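Washing a cotton rug cover at home or paying for it

samcombe_judit
Our hallway rug cover has gone gray along one edge and the shop on Wragg Street wants 18 a go to clean it. Has anyone washed one at home? I have a normal front loader. It's a big cover and I don't want it to shrink.

Petersen_A
I do mine every July. Cold wash, half the usual detergent, low spin. Dry it flat over two lines. It has never shrunk on me.

starkell315
Cold won't shift hallway dirt. I wash at warm and pull it back into shape while it's damp. You might lose a little length, but it comes out clean.

Petersen_A
A little length matters if it has to go back over a pad. I wouldn't risk warm on cotton.

Attila M
Shake it outside first and vacuum both sides. Most of the gray is grit, and grit in the drum is bad for the machine. Then check the label before you pick a temperature.

neema_k
Agree on the label. Two from me:

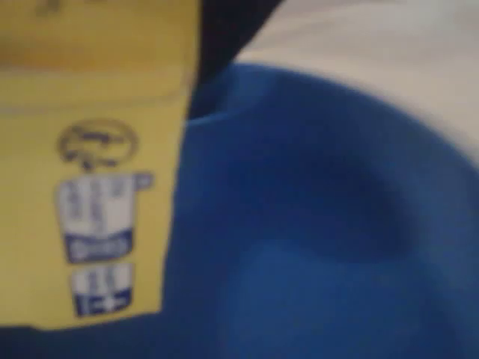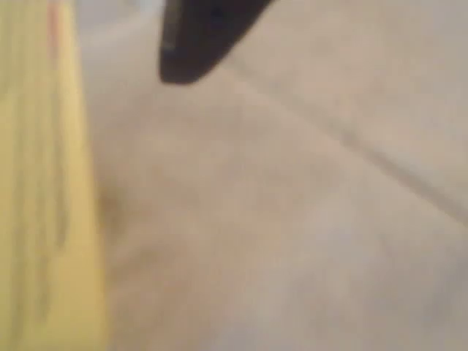
Too blurry to read any small print, sorry. The yellow label on the blue fabric is in the first one.

starkell315
Labels are overcautious anyway. I've ignored them for years.

Attila M
And I've got a wool throw the size of a dish towel from doing that.

samcombe_judit
Mine has no label left, I think it got cut out. I'll vacuum it tonight and try cold with the low spin. If the edge is still gray I'll pay the 18.

Petersen_A
Rub a bit of dish soap into the edge first and leave it for an hour.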